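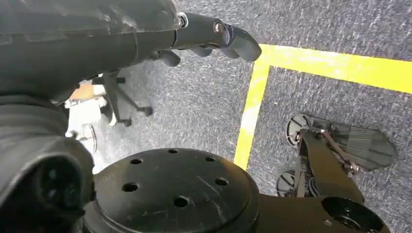
February, started writing this at twenty past four with tea

Floor and table day in the Fontes room. I've been putting it off for weeks and then Shona Mudgway asked me where the edge of our bit was meant to be and I waved my hand at the carpet like an idiot, so fine, today it got done properly.

First the tape. I went with the yellow in the end (we had white as well, but on carpet it goes grey by the end of a month and then you're arguing over where it was). It's the Grekness cloth-backed stuff, stores line 2639 if anyone needs to order more. We are on the last roll but one! Please put it back in the drawer with a tab folded over the end. I spent a good five minutes picking at it with my thumbnail.

Things I learnt about taping carpet, for next time:

Hoover first, and then hoover again the other way. The first strip I put down came straight back up with a beard of fluff on it.

Press it with something flat. I used the back of a wooden spoon from the kitchenette and it did a better job than my shoe.

Don't stretch it as you go. It looks lovely and straight for ten minutes and then it creeps back and lifts at the corners — I had to redo one whole side.

Measure from the wall, never from the skirting, which wanders. I lost a bit of faith in this building today.

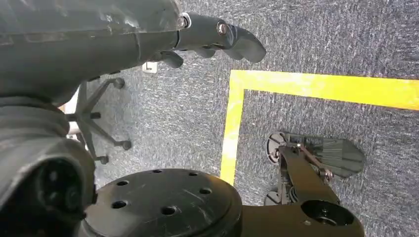 The carpet, looking down.

The carpet itself had a go over with the Trarier powder. You sprinkle it, leave it half an hour, hoover it off. It smells of pear drops and I'm not sure I like it, but the mark by the door where somebody dropped a curry is fainter than it was. Nearly gone if you squint. Shona thinks it needs a proper wet clean and she's probably right, only that means having the room out of use overnight and lifting all the tape I've just laid, so you can guess how keen I am. Parking it.

Then the table. It has always rocked, and I'd always assumed it was the floor. Wrong! One foot had lost its pad. I've stuck Flelitz felt pads on all the feet, and the rocking has stopped apart from a tiny bit if you lean really hard on one corner, and who does that (me, every lunchtime). I also wiped the top down with a damp cloth and a drop of washing-up liquid. No spray polish on it please, it goes slippery and things slide about when you set them down.

I pulled it away from the wall while I was under there and left a gap of 81 cm so a person can get past with a box in their arms. I tried it with the big recycling crate and got through sideways without skinning my knuckles. Also found under the table: two biros, a hair grip, a raisin of great age, and the key for cupboard 844 that we turned the place over for before Christmas. It's back on its hook.
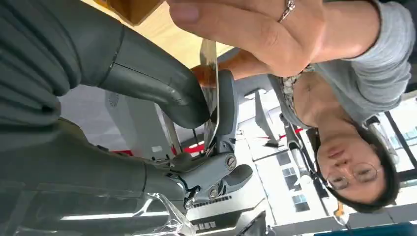

Antonina Ivanyshyn wants it written down that the gap is fine for her but she would sooner have the table turned the long way round, so that two people can work at it without bumping elbows, and that felt pads pick up carpet fluff and will want replacing before the summer. Both fair. I said I'd try the table her way for a week and see who complains first, and she said it would be me.

Still to do:
Trim the tape ends at the corner by the radiator, they're ragged.
Order 6 more rolls of the yellow.
Ask about the skirting.
Move the spoon back to the kitchenette before it's missed (washed it, don't worry).

Knees are killing me. Stopped at ten to six, hoover is back in the corridor cupboard with a new bag in it.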